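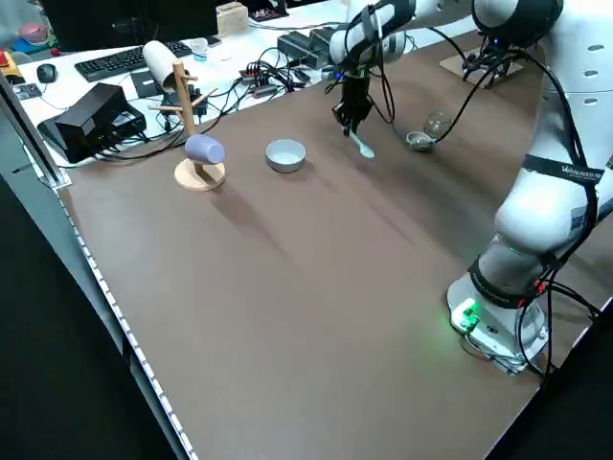 26/09/2025 – Mezcla disco Dusavach, tema 3 ("Kamata")

Retomo donde lo dejó Aoi. La balada sigue turbia en graves. El contrabajo se come el bombo en cuanto entra el puente, sobre todo en las notas largas. Corte suave en 100 Hz al contrabajo, bastante ancho. Mejor. El bombo lo dejo como estaba, Anas lo quiere redondo y con poco click.

Saxo tenor: la toma 7 es la buena, la 5 tiene mejor final pero la caña chilla en el compás antes del solo. Probé a pegar el final de la 5 en la 7 y no cuadra, el tempo baja. Se queda la 7 entera. Preguntar a Anas Harb si le molesta la respiración del principio – a mi me gusta.

Piano: demasiado abierto en el estéreo, parece que mide cuatro metros. Cerrado a la mitad. Los pedales se oyen, no los toco.

Percusión: shekere un pelin a la izquierda, congas casi al centro. El preset de placa de Tiker suena metálico con las congas, fuera. Cámara corta, cola de unos 10 ms más de predelay que ayer y ya respira.

Voz de Aoi Kuroda en la coda: dobló la melodía una octava arriba, precioso, pero entra tarde la segunda vez. Moverla a mano, no cuantizar!! Compresor muy poco, que se note el susurro.

Escucha en los altavoces pequeños de Zivell: se pierde el contrabajo del todo. Subir algo los armónicos, saturacion ligera en paralelo.

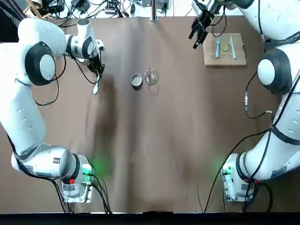

Pendiente

– Exportar stems de "Kamata" y copiarlos al disco de Anas
– Tema 4: el plato ride tapa la trompeta, mirar con calma
– Afinar el piano antes de la sesión de octubre (el la grave baila)
– Orden de los temas: Aoi quiere abrir con la balada, yo la pondría cerrando la cara A
– Comprar cañas y cinta
– Falta el crédito del arreglo de cuerda en la hoja, pedirlo por correo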